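**Where Do the Free Songs Come From? Tracing Music Download Listings**
Wálter Valderrama and Marisol Carhuamaca, June 25, 2022

Our question was simple enough to fit on the sign-up sheet: when a site offers you a list of songs, who picked the songs? We chose two listing sites, Jistlow and Povier, and looked up the same artist on both, a cumbia band from Clarkow called Wan that Marisol's cousin used to play bass for. Wan has made two albums.

Jistlow gave us 1,649 results for Wan.

We split those up and went through them by title and running time. A lot were one song, "Lemon Road," under different spellings, including "Lemmon Rode" and "Lemon Road Best Full HD." Others had Wan in the title by pure luck, such as several tracks about swans. One was a man explaining how to seal a shower. Wálter listened to all of it and has asked that this count toward his hours.

Povier was smaller but surer of itself. It promised "the finest songs chosen by our team" and then listed them in the same order as Jistlow, spelling mistakes included. We wrote to the team in May. The reply thanked us for our interest in ringtones.

**Method, such as it was**

We put everything in a spreadsheet with columns for title, length, uploader and "is this a song." The last column needed more discussion than we had planned. We settled on yes for live recordings and no for anything with a drill in it.

**What we found**

Around 60 of the Jistlow entries were really by Wan, counting repeats. Neither site said where its files came from, and both told visitors to go buy the original, with no link to do so. Our best guess is that a program matches words and a person never looks.

**Problems**

The two of us compared only one artist, and we picked a band with a three-letter name. A longer name would have made for a shorter spring. 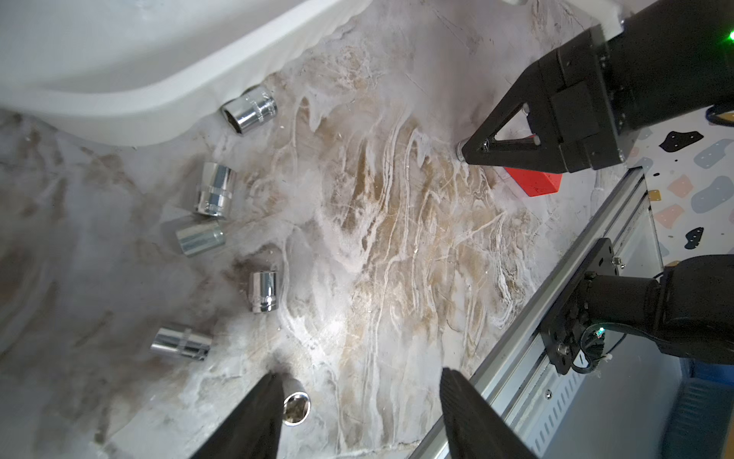

*Chrome sockets on a marbled surface.*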